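Mallcombe Adult Numeracy Program: Progress Report to the Tredora Fund

Reporting period: April to September
Submitted 2nd October by Imke Thiele, program lead
Grant officer: Eugeniusz Pawlak

This website uses cookies to improve your experience. Accept all | Manage preferences

Status

The program is on schedule against the work plan, with one deliverable delayed. Spending is within budget for teaching and materials and below budget for evaluation. A virement request is set out under Finance.

Delivery

The evening course ran in two locations, Mallcombe and Uneck. Both groups completed the first module (whole numbers, estimation, rounding) and the second (fractions, percentages, unit pricing). The third module, on reading payslips and household bills, has been completed in Mallcombe only. In Uneck it was moved back because the building closed for heating work. The missed sessions have been rescheduled and will not extend the grant period.

Learners attended a combined 1333 hours of taught sessions. Attendance was highest in the percentages unit and lowest in the final weeks of the second module, when several learners changed to seasonal shift patterns. Tutors now repeat the main exercise from each session at the start of the next one. Learners who miss a week can rejoin without a separate catch-up class.

Eight learners have asked to be entered for the level one qualification. Entry fees for these learners are covered by the existing budget line.

Materials

The workbook has been revised following comments from tutors. The changes are limited to the following:

- Long division is now taught after estimation, and learners check each answer against a rounded figure.
- The section on compound interest has been shortened and the derivation moved to an appendix.
- Word problems use current prices. The previous edition used prices that learners found distracting.
- Answer pages show intermediate steps.

The second edition is in use at both locations. The tutor guide that accompanies it is the delayed deliverable. A draft exists for the first two modules. The remaining chapters depend on the assessment tasks, which are being rewritten for the reasons given below.

Assessment

Learners took the Mridha short-form test on entry and again at the end of the second module. The median score rose by five points. Two items were removed from the analysis after tutors noted that the wording tested reading level more than arithmetic. The same problem was found in the program's own end-of-module tasks, and these are being redrafted in shorter sentences with the same numerical content.

No control group is available, and the change in scores should not be attributed to the course alone. Learners who left before the second test had lower entry scores than those who stayed. The reported median therefore covers a narrower group than the one enrolled.

Finance

Teaching costs are in line with the profile. Print costs rose with the second edition but remain inside the materials line. Evaluation is underspent because the external review has been deferred until the Uneck group finishes the third module. We request approval to move part of the evaluation underspend to tutor hours for the tutor guide. The total grant is unchanged. A revised budget table has been sent separately.

Next period

Work planned before the next report: completion of the third module in Uneck, release of the tutor guide, entry of candidates for the qualification, and the external review. Recruitment for the spring intake will open once room bookings are confirmed at both locations. A decision on the virement is needed before the tutor hours can be contracted.
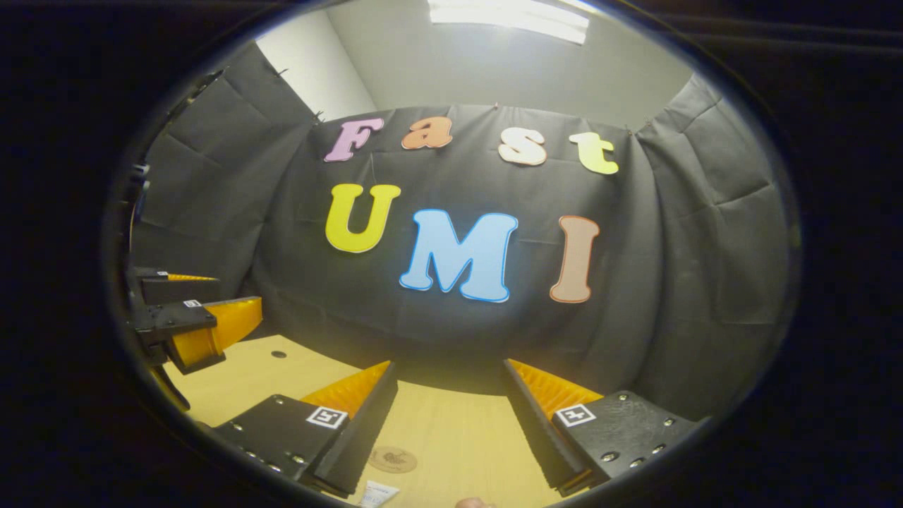 Figure 1. Foam lettering on black fabric.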